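Yammine Robotics Users' Board
Simulation cells > Setup and maintenance
Thread: Overhead camera in kitchen cell, gripper shadow disturbs the empty counter check

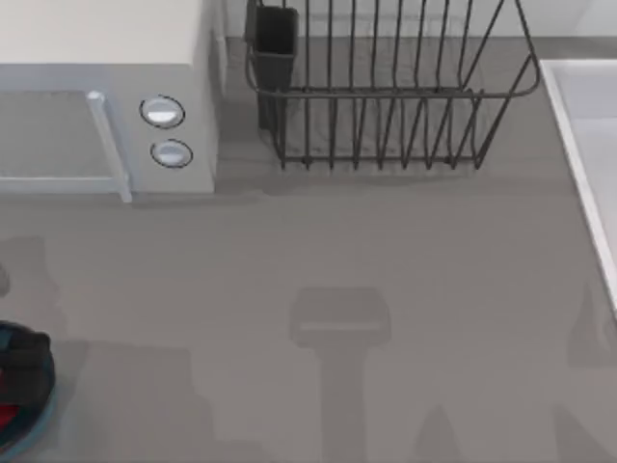
Overhead view, kitchen cell, rack empty, arm at wait position.

rhorobets
Posts: 71
2018-03-01

Good evening to all. I look after the simulated kitchen cell in our group and I have a problem which I can describe well but cannot solve well.

The cell is a copy of the real one we are building: counter, microwave, dish rack, sink, one arm. The camera looks straight down. Before each run, a small check compares the counter with a stored reference picture and must answer one question, is the counter free. If it is free, the run starts. If not, the cell resets itself and tries again.

Since I moved the camera higher, the check fails very often. In my last batch of 3016 resets it refused 50, and I looked through every one of them by eye. In all 50 the counter was free. What the check marks as an object is the big T-shaped shadow in the lower middle, the one with the wide head. Sometimes it marks also the soft patch on the left, between the gripper and the microwave.

What I have tried until now:

1. Raised the difference threshold from 17. The false alarms go away, but then it misses the thin white saucer when it is near the sink, so this is worse.
2. Took a new reference picture with the arm in the wait position. Better for one day. Then a colleague changed the wait position by a few degrees and all came back.
3. Cut the lower part of the counter out of the check. I do not like this, because plates are placed exactly there.

My question: do you switch off shadows in the check camera, or do you keep them and make the check more clever? I am using the Kodgate renderer with the Grillow scene pack, both without changes.

Rostyslav Horobets

plumb_bob
Posts: 412

Turn the shadows off for the check. It's a simulator. You have a perfect world with every object pose in memory and you're doing picture subtraction on it. Why not ask the scene where the objects are?

rhorobets

Thank you for the quick answer. I understand the point, but the check must be the same code that will later run on the real cell. There I cannot ask the scene anything. If I test it only with object poses, I test nothing.

plumb_bob

Fair enough, you didn't mention the real cell uses the same check. Then shadows stay on, I agree. But I'd still log the object poses next to the check result. Then you have your 50 false alarms sorted by a script and you don't need to look at them by eye.

rhorobets

This I will do. I am a little ashamed that I did not do it before I spent an afternoon with the pictures.

marta_k_cells
Posts: 138

Hello, I had nearly the same trouble in a packing cell, so I write what helped us. Maybe it fits, maybe not.

Look first at your lamps. One of them probably stands almost behind the camera, and the arm throws its outline from there on the counter. Your T looks to me like a gripper with the wrist behind it, and I see other weak shadows too, one pointed at the bottom right and one below the end of the sink. I would guess at more than one lamp, but you must open the scene file to know. Switch them off one by one and save a picture each time. It takes ten minutes and afterwards you know which lamp makes which shadow.

When you know it, move the strong lamp to the side until its shadow falls over the edge of the counter. In our cell this was enough.

Flindell_fan
Posts: 29

Moving lamps to please the check is cheating a bit, no? The real room will have lamps wherever the electrician put them.

marta_k_cells

It is not cheating if you also move them in the real cell. Light is part of the cell like the table is. We bought two lamps on stands and screwed the stands to the floor, and their position is written in the setup sheet.

Flindell_fan

You have a packing cell with walls round it. He has a kitchen. Someone opens a blind and your setup sheet is worth nothing. I'd go the other way, vary the lamps at random on every reset and make the check survive it.

rhorobets

Both of you are partly right for my case, I think. The real cell will stand in a room without windows, so the blind is not a danger. But I cannot promise that the lamps stay for years at the same place.

I opened the scene file as Marta advised. There are three lamps. The second one makes the T, this is now sure. The weak patch on the left belongs to the third. With the second lamp off, the T disappears completely, and the microwave and the rack still look normal, only a bit flat.

oldgrease
Posts: 1204

Has anyone asked why the gripper is over the counter at all during the check? It's sitting in the bottom left corner of your view. Park the arm properly before you take the picture. Fold it back behind its own base, take the picture, then go to wait position. No lamp work, no clever code, and it works the same on the real arm.

rhorobets

I had it so in the beginning. Folding back and returning costs nearly four seconds in each reset, and with thousands of resets my colleagues complained. This is why the wait position is now over the counter.

oldgrease

Four seconds is cheap next to a reset that has to be done twice. But you know your colleagues. Could you do the check while the arm is still travelling back from the last run? It must pass through a clear spot somewhere.

plumb_bob

That's a timing problem waiting to bite. If the picture comes a bit late, you get a different shadow every time and no fixed reference to compare with.

oldgrease

Then stop the arm at the clear spot for the picture. A short stop isn't four seconds.

marta_k_cells

I would also lock the wait position. Point 2 in the first post is for me the real fault. A reference picture and an arm position belong together, and if one changes the other must be made new. We keep the joint values in the same file as the reference, and the check refuses to start if they do not match.

rhorobets

I report what I have done.

The joint values are now stored with the reference, as Marta described. The arm makes a short stop at a point further back, and there the T no longer reaches the counter. The second lamp I moved a little to the side, and I wrote the old and the new position in the notes of the cell. The threshold is again 17 and the saucer is found near the sink.

I ran only a small batch until now, without a false alarm. The full one I start tonight. Random lamps I will try in May, when the real counter is delivered and I can compare.

Flindell_fan

Please do post the random lamp result, even if it proves me wrong.

oldgrease

And tell whoever changed the wait position to read the notes.

rhorobets

He sits opposite me. He has read them now.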